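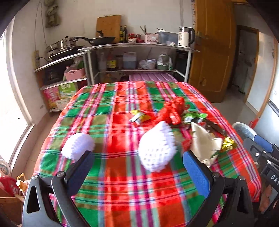
**Figure 2.** A table-clearing task at one of the home sites, recorded from the hand-held gripper. Wrappers, a plastic bag and foam net sleeves lie on the tablecloth between the open fingers.

## 4. Data Collection by Student Teams

### 4.1 Course setting

The recordings used in this paper were made as coursework in a one-semester project class at Kiltach College. Students worked in eight teams. Each team had one hand-held gripper for the whole semester and was asked to record everyday tidying tasks outside the lab. The class had no lab hours after the second week. Teams met in their own kitchens and living rooms, and brought the gripper back to campus when they needed to copy files or replace a part.

We gave the teams a short list of tasks and left the choice of rooms and objects to them. The list had table clearing, drawer filling, folding of small cloths, and putting dishes on a rack. Table clearing was the most popular by a wide margin. It needs no setup beyond what people already have at home, and a take can be repeated by dumping the items back on the table.

### 4.2 Table clearing

A table-clearing take starts with a small pile of light trash on a table and ends when the last item is in a bag or bin. The person holding the gripper may use only that hand. Items may be picked up in any order. If an item is dropped on the floor, the take continues without it and the drop is marked in the log.

Packaging made up most of the piles. The items in Figure 2 are typical: a cream-colored glossy pouch, a gold foil wrapper, a crumpled red bag and two white foam net sleeves of the kind put around fruit. None of these has a fixed shape. A pouch that was flat in one take may be folded in the next, and shiny foil looks different each time it is turned toward a window. We asked the teams to keep such items in and to avoid replacing them with blocks or cups, which our earlier lab recordings already covered.

Foam net sleeves caused the most discussion in class. They close up under very little force and spring back when released, so several students found them easy to grasp but hard to let go of cleanly over a bin. Thin wrappers gave the opposite problem. When a wrapper lay flat on cloth, the fingertips often caught the tablecloth along with it. Two teams learned to push the wrapper against another item first and pinch it there. We did not teach this method and did not forbid it. Takes that use it carry the log tag "push."

The table itself was left as found. Some teams had bare tables and others had patterned tablecloths, and we set no rule for either. Plaid and striped cloths made the later labeling slower, as the edges of small scraps were hard to tell from the pattern. Background shelves, stoves and open doors were also left alone.

### 4.3 Amount of data and checking

The teams turned in 446 takes of table clearing. Each take was viewed by one student from another team, who filled in a short form with three fields: whether the task was finished, whether anything was dropped, and whether the fingers stayed in view. A take was removed if the fingers left the view for more than 47 frames in a row or if the log was missing. After checking, 168 takes were set aside for the test described in Section 5, and the remaining usable takes went into training.

Files were named by team, site and task, and stored on the Grorell server used by the class. The first upload used a different naming rule, and the files from April had to be renamed by hand. One team's logs used local time while the others used the time on the device. We corrected these by matching the first closing of the fingers in the recording to the first entry in the log.

### 4.4 Student notes

Each team also kept a notebook, which counted for part of the grade. The entries vary a lot in length. Most deal with practical matters, such as how to hold the gripper without tiring the wrist, when to clean the finger pads, and where to stand so that the arm does not block the light. Wrist fatigue came up in every notebook. From the fifth week on we limited sessions to half an hour, and the students took turns within a session. The operator is therefore recorded for each take and not for each session.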